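Skellmont dual-arm handover fault

The Skellmont dual-arm handover fault was a control error in the Kudo tabletop manipulation cell, a bench system in which two robot arms share one work surface and pass small parts between them. The fault caused one arm to go on moving toward a transfer point after the other had stopped with its gripper closed. It was traced to the timing of the interlock signal and corrected in a later release of the Flarkell motion controller.

Background

The Kudo cell was set up at Skellmont for trials of part transfer and sorting. Its arms face each other across a padded table, and either one can reach the middle. A region at the center, called the shared zone in the cell's manual, may be entered by both arms only during a handover. At all other times the controller grants it to one arm and holds the other outside.

Handover trials used blocks, connectors and small toys placed on a yellow foam mat. The mat was chosen to limit damage to the fingertips if a gripper came down too low.
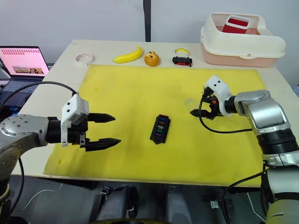

Wakana Yoshida objected in her review of the cell that the shared zone had been drawn for the fingertips alone, and that the housings and cables behind them should have been counted as part of each arm. The zone was later enlarged.

Description of the fault

During a handover, the receiving arm waits for a release signal before it closes on the part. The signal was sent over the same link as the gripper status reports. When the link was busy, the release could arrive up to 40 milliseconds late. The controller treated a late signal as a lost one and restarted the approach from its last stored position, without checking whether the other arm had cleared the zone.

The first recorded contact took place on 2019-07-16. A fingertip of one gripper struck the side of the other at low speed, and both arms went into protective stop. No one was hurt. A search of the logs found 11 earlier restarts of the same kind, none of which had ended in contact.

Investigation

The cell was run for 3,000 handover cycles with the link loaded on purpose. The fault appeared in 7 of them. In each case the arm that restarted was the receiving arm, and the stored position lay inside the shared zone. Wear on the fingers was ruled out as a cause, as were errors in the wrist cameras used to line up the grippers.

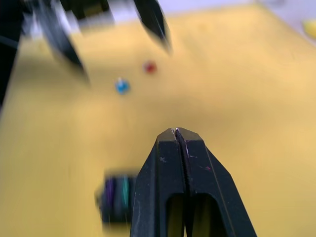 According to Kazuhiro Fukuda, the low failure rate had hidden the problem: operators cleared each stop by hand and logged it as a missed grip, so the restarts were never compared with one another.

Correction

The release signal was moved to a separate hard-wired line. The controller now stops both arms if the signal is late, and a restart inside the shared zone needs an operator's confirmation. The change was also applied to the Tivach cell, which used the same controller but had no recorded contacts.

See also

Protective stop
Interlock
Shared workspace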